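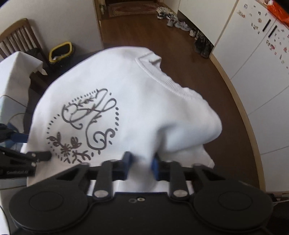

3.2 What the folding work became

The laundry contractor Idham told its staff in Nallness that the Zameck system would "take the folding off their hands". We treat that claim with some care. At the time of our visits the system folded towels and flat sheets on one line, and nothing with sleeves. Everything else was still folded by people, and a new task had been added to the rota: producing the demonstrations from which the system was meant to learn.

The demonstrations are made with a pair of hand-held grippers. The worker picks up a garment, shakes it out, folds it and puts it down, all without touching the cloth with the fingers. Part of the work is done at the plant and part at home, where staff are asked to use ordinary rooms and ordinary clothes. Figure 2 is from the home work: a white sweatshirt with a printed front, lifted over a kitchen floor, with a fold near the middle pinched between the blue pads of one gripper. A second gripper is at the left.

The management account describes this as lighter work. The people we spoke to did not agree on the point. Several liked being able to do it at home, and one said it was the first job at Idham she could do between school runs. Others found it slower and more tiring than folding by hand. A sweatshirt is an awkward thing to hold at two points. The weight hangs where it likes, the neckband folds over on itself, and a worker who could square up the same garment by feel in a few seconds has to watch both tips and guess at the rest.

Pay is the harder question. A full session was set at 400 accepted folds, and a fold could be rejected after the fact by the software supplier, Aasen. Workers were told the total but seldom the grounds. Of the 50 staff who took up the home work, 3 had asked in writing for the rules on rejection. By May they had received a leaflet on lighting. Time spent clearing a space, charging the equipment and sending in the files was unpaid, and does not appear in the hours Idham gives when it speaks of savings.

We would also question the word "training" as it is used in the company's papers. It covers the teaching of the machine and the teaching of the staff, and the two are reported under one heading. The second amounted to a morning's instruction in holding the grippers. We found no sign that it led to a higher grade or to any post on the Zameck line itself, where the two new technical jobs were filled from outside.

None of this shows that the system will fail. It may well fold sweatshirts in time. Our point is a narrower one – the hours counted as saved on the folding tables were, in part, moved into people's homes and paid on different terms. Section 4 looks at how those terms were agreed.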